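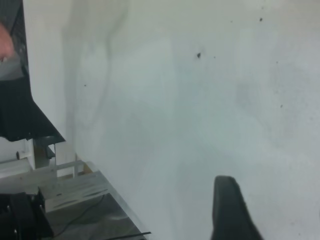

Samarakoon Facilities Group – Interior Finishes Team

Speaker notes: Marks on matte walls, and when to stop cleaning
Speaker: Iresha Munasinghe
Slot: 30 minutes including questions

Opening

Leave the wall up while people sit down. Ask for a show of hands: clean, touch up, or repaint. Note the split on the flip chart and come back to it at the end.

State the scope. Interior painted walls, off-white, matte finish. Glossy trim, tile and wallpaper are out. Kieran McGrath covers trim in the afternoon.

Reading the surface first

Point to the wide grayish smudge left of center. It is faint, starts at the top and fades out about halfway down. No hard edge. A mark like this may be a scuff or a streak in the paint, and sight alone will not settle which.

Then the specks. They are small and dark, and one is slightly elongated. Again, do not name them yet. A speck can be dirt, an insect spot, a chip or a pinhole. Fingertip test: raised, flush or sunken. Raised goes to the cleaning list, sunken goes to the filler list, flush gets a damp cloth and a second look.

Last, the tone. The right side is mottled, with blotches of pale gray-blue shading. Uneven light gives the same effect as uneven paint. Check with a hand lamp held flat to the wall, then again from straight on. If the patch moves with the lamp, it is shading or texture. If it stays put, write it up.

Cleaning order

Dry first. Soft brush or dry cloth, top to bottom. Dust that gets wet turns into a smear and the job doubles.

Damp second. Plain water, white cotton cloth, wrung out hard. Work past the edge of the mark and lift off gradually. Wait 11 minutes by the clock before judging, as wet matte paint reads darker.

Detergent third. Ornura at the weak dilution on our own sheet, then a plain water wipe. Test behind a door. Stop if color comes off on the cloth.

Do not use melamine pads on matte. They polish. The dirt goes and a shiny patch takes its place, visible from the side and permanent. (Show the sample board from the Dolley corridor here. Pass it around and ask people to tilt it.)

Touching up

Spot painting works on small specks if the original can is available and the wall is fairly new. Use a fine brush, almost dry, and cover the speck only. On walls older than 2 years the match usually fails, even with the right code – the old coat has shifted and the new one has not.

For a wide mark, do not spot paint. Roll corner to corner. In the Dolley job we spot painted some 70 marks and then rolled three of the walls anyway. Give the hours if asked; the sheet is in the blue folder.

Log entries

One line per wall: room, wall, type of mark, test result, action. "Dirty" is not a type. "Wide smudge, gray, upper half, no edge" is a type.

Back to the flip chart

Read out the opening vote and ask again. Expected answer is now "test first." Take questions. If time is short, drop the lamp demonstration and keep the sample board.

Search notes and handouts Go

Comments (3)

Brosik
Is the 11 minutes for heated rooms only? Our stairwells take a lot longer to dry.

Iresha Munasinghe
Heated rooms, yes. For a stairwell, wait until the damp edge is gone, then judge.

paintshop_annex
Agree on melamine pads. We have the same shiny patches next to every light switch on the second floor.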